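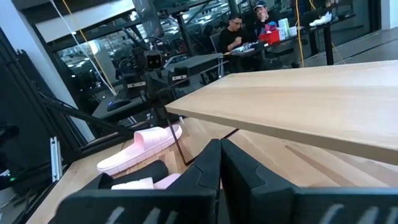 Osaze Bako has spent most of January teaching robot arms to put shoes away. He runs data collection at Reritz, where operators guide a pair of grippers through the same household jobs again and again so that a learning system can copy them.

"People think we write instructions for it," he says. "We don't tell it what a sandal is. We show it a sandal being picked up, and then we show it again with the sandal lying some other way."

The footwear set stands at 2232 recordings. Of those, 693 are slides and sandals, which Bako says are harder than they look. A wide strap gives the fingers something to hold, but a thick sole tips the shoe over if the grip is off centre.

Damilola Akpan checks the recordings before they go into training. She threw out 589 in the first round, mostly for long pauses.

"If the operator stops to think, the arm learns to stop as well," she says. "You get a robot that hovers over a shoe for four seconds and you wonder what's wrong with it."

She keeps the fumbles, as long as the operator recovers. Bako was against that to begin with. "I wanted everything clean," he says. "Then we ran the first model, it missed a strap, and it had no idea what to do next. Damilola had been telling me that since the start."

Each operator works for 2 hours at most before swapping. Shoes are moved between recordings, and on Friday the whole table gets rearranged. The wrist cameras are checked at the same time.

The next set will be laces. Akpan expects to throw out a lot more of those.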